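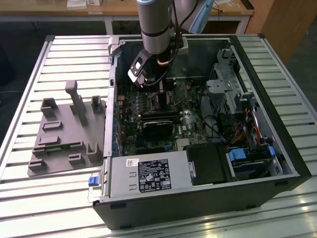
**Why does a telecom company change its name when the network stays the same?**

Most often the company wants customers to connect it with a new owner or a new kind of service, and it accepts the cost of bills, shops and vans being repainted.

Our group studied one such change, when the broadband provider Haltport became Drummond in the region of Sirorholm. The report was finished on April 11, 2025.

## Method

We sent a short questionnaire to home customers in March. We received 220 answers. We also made 7 longer interviews by telephone, each of them 15 minutes. The questionnaire was written in simple language, but one question about "brand value" was misunderstood by many people and we removed it from the results.

## Results

60 percent of the customers knew the new name before the first bill with the new logo arrived. The others learned it from the bill itself, and several of them first thought that it was a mistake or a fraud. In the interviews, the older customers continued to say Haltport even when they were talking about the new contract.

The price was mentioned more than the name. Many people expected that the change would make the subscription more expensive, although the letter from Drummond said that existing contracts continue without changes.
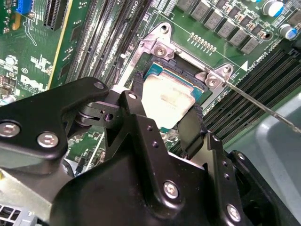

*Figure 2. Processor held above its socket on the motherboard.*

## Comparison with Flalitness

Flalitness, a smaller provider in the same region, kept its name after it was sold. We could not find customers who were confused there, but we had only two interviews with this group, so the comparison is weak. With more time we would send them the same questionnaire and ask also about the customer service by telephone.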